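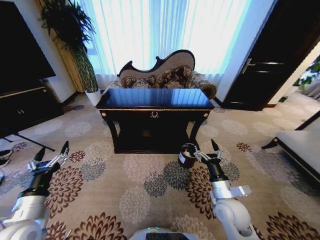 Flendosbridge Open House: Was It Worth the Drive?

Every fall somebody at work tells me I have to see the Salameh house at Flendosbridge, and every fall I find a reason to rake leaves instead. This year I ran out of leaves. The place opened its doors on Wednesday, November 14, 2018, for what the flyer called "a rare glimpse into gracious living." I have been to enough of these to know that "rare" usually means twice a year and "gracious" means you can't sit down.

Getting there was easy, I'll give them that. Parking was in a mown field behind the old Ketach feed store, with a shuttle van that held 11 people and left when it was full and not a minute sooner. I waited in the cold with a couple who had come all the way from Pundale and were already sorry. Admission was four dollars at the door, cash only, which was not on the flyer.

The tour starts in the front hall with a talk on the history of the house. According to our guide, a famous general slept there, a ghost walks the back stairs, and the front door came over on a ship. I asked which ship. She said the records were lost. I asked when the general came through, and she said the records for that were lost too, in the same fire. There is not a scorch mark anywhere in the building that I could find.

The furnished rooms

My bigger gripe is with the word "original." It was used in every room. Original to what? Plenty of old houses were sold off with nothing in them and filled back up later from auctions, and I see no shame in it if you say so. When I asked for an inventory I was told one was being put together. It was being put together in August too, according to the woman behind me, who had come for the summer opening and asked the same thing.

Take the sitting room. You get a carved sofa in a floral print and a dark console table with gold knobs, and it is all handsome enough. Victorian in style, sure. Victorian in fact? I couldn't tell you, and neither could the guide. Reproductions of this sort of thing have been made for generations, and some are old enough now to be antiques themselves. A small card saying "date unknown" would have satisfied me.

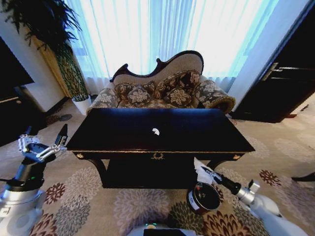 I will say the light was good on that side of the house, and after the front hall it was nice to be somewhere you could see your own feet. We got three minutes before we were moved along.

Upstairs was two bedrooms and a closed door. The bedrooms were chilly and smelled of floor wax. The closed door was "under restoration," same as it was last year if my coworker remembers right. I would like to know what they are restoring and how long they think it will take.

Food and gift shop

Cider came in a paper cup and was fine. The pumpkin bread was dry at the ends, so ask for a middle slice. The gift shop sells a booklet on the house for more than it costs to get in, and I read most of it standing up. The general gets a full page. The fire gets one line and no year.

So, should you go? If you live close by and like old rooms, it kills about two hours, counting the van. The grounds are free and I liked them better than the tour. There's a path along the creek with a decent bench at the far end. Bring cash, wear a coat indoors, and skip the talk if they let you. The next opening is in the spring, and they said the inventory should be ready by then.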